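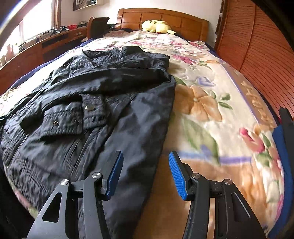 Oct 22, 2026

The kitchen cabinets are going to be later than we were told. The shop in Stotport called before breakfast and said the two tall pantry units are fine, but the base cabinets came from the factory with the hinges drilled on the wrong side. They want to send them back. I asked how long and the man said he would have to ask. I had my black jacket spread out on the bed on top of the floral blanket, ready to go over there and look for myself, and then decided there was no point until he had an answer. I made coffee in the bathroom instead. The kettle has lived in there since July.

Vinh Hoàng came at nine to finish the wall behind the stove. He took out the last of the old tile and found the plaster under it in worse shape than he expected. One patch by the window came away in his hand. He says it needs to be cut back and boarded before anything is hung on it, and that a wall cabinet full of plates would have pulled it down sooner or later. I believe him. He charged me 811 for the extra boards and a day's work, and I wrote it in the book under Walls. That leaves a little under 2,000 for the counter, lights and paint together. It will have to be the cheaper counter.

Spent most of the morning on the drawer plan again. I have changed it so many times the paper is soft. The current version:

Wide drawer left of the stove — pans and lids, lids standing up.
Narrow pull-out — oil, vinegar, the tall bottles.
Under the sink — bin, and nothing else this time.
Corner — still undecided. The Polon catalog has a swing-out shelf for it, but it costs more than the cabinet it goes in.

Thiện Kim thinks I should leave the corner closed and forget about it. Her corner has a round turntable and she says things fall off the back and stay there for years. She lost a cake pan that way and bought another one.

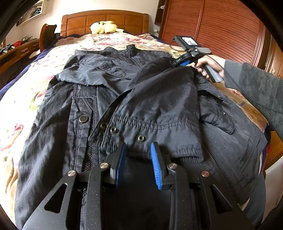
The jacket on the bed, collar toward the headboard.

Went out after lunch and walked to Ngô for noodles, as there is nothing to cook on but the one ring. Looked at door handles in the hardware store on the way back. I need 18. The plain brass ones are nice in the hand but the screws are too short for our doors, and the clerk did not know if longer ones would fit. Bought one to try. Also bought sandpaper and a packet of shelf pins.

The color is settled, at least. I painted the two sample boards again, and leaned them against the wall at different times of day. The green goes muddy once the lights are on. The off-white stays about the same. Off-white it is.

The shop called back at four. The base cabinets are going back to Carcombe tomorrow and the new ones will be made there after the orders already in line. He would not give me a date. I asked if they could deliver the pantry units in the meantime so I can at least get the food out of the hallway, and he said yes, if someone is home to sign. Need to clear the boxes from behind the front door tonight.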